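Renda open day, Clarska, June 19, 2025

I almost skipped this one. The train to Clarska takes forever, the open day was only on for an afternoon, and I've been to enough automation events where you get a lanyard, a slide deck and a cold sausage roll. But Renda cleans and tidies homes for a living, and I did hotel housekeeping for years, so I wanted to see what they were up to. I'm glad I went!

Renda's office is over a tile shop on Macaraeg Street. Up the stairs, coats on a rail, coffee (good coffee), and then Melahat Özkan, who used to run the cleaning schedules and now runs what they call the Fukent program, got us talking before we'd even sat down. The company has 32 people on its books. When Fukent started in February, she asked who wanted to try a few shifts of recording work instead of cleaning work, expecting maybe the younger ones to go for it. The first to put their names down were people with bad knees.

The job goes like this. You take a gripper in your hand, you go into a lived-in room, and you do ordinary tidying with it: pick up, put down, fold, stack, move the thing that's in the way. The recordings go off to train the robots Renda hopes to have helping on jobs later on. There was no robot to see, by the way, and a couple of visitors were disappointed. I wasn't. I wanted to meet the people doing the shifts.

We went through in small groups and watched some of the recorded shifts on a laptop, with Märta Granström talking us through them. She cleaned for Renda for years and now splits her week. She's quick and funny and has strong feelings about duvet covers. On a bed, she told us, you want to know where everything small is before you touch anything big, and she said it in exactly the tone my first supervisor used on me. 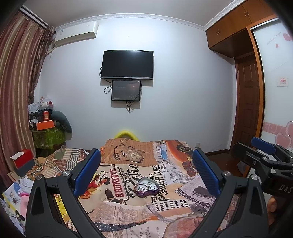 Bedroom work, with one gripper open over the newspaper-print bedding, another at the right, and the heart-shaped tin on the bed.

I kept looking at that tin. It's got a clear lid and you can see rings and little trinkets inside, and every housekeeper reading this knows the feeling. You do not tip that over. Then there's the striped cloth crumpled up on the left side of the bed, and bags piled in the corner by the curtain, and you'd be making decisions about all of it. Is the cloth laundry? Do the bags go or stay? I asked Märta how you record a decision like that and she said you mostly can't, you just do the sensible thing over and over. She's asked for a spot on the shift form where people can write down why they left something alone. Melahat says it's coming. Märta says it's been coming for a while.

I got to try a gripper on the practice table and I was terrible. Socks were fine. A spoon took me ages, and I dropped a plastic bottle cap so many times that the man behind me started cheering. Your wrist does get tired in a new place, and Märta showed me how she keeps her elbow in. She reckons it took her about 100 recordings before she stopped thinking about her hand.

Now the part I'd really come for, which was pay and hours. Recording shifts pay the same hourly rate as cleaning, and Melahat was clear that there's no quota per shift. They tried one early on and people rushed and the recordings were junk, so it went. What has changed is the day itself. There's less lifting and less bleach, but there's also a lot more starting over, and a few people went back to full-time cleaning because they missed finishing a room and closing the door on it. I get that completely.

I did ask what happens to the 32 once the robots are any good. Melahat said she doesn't know, and that she's promised to bring the plans to the staff before any customer hears them. Märta, standing right next to her, said she'd like that in writing. There was a bit of a silence and then somebody asked about parking.

If you're going to the next one, wear something with sleeves you can push up, try the practice table early before the line builds, and get the earlier train home. I missed mine and ate a very sad sandwich at Clarska station.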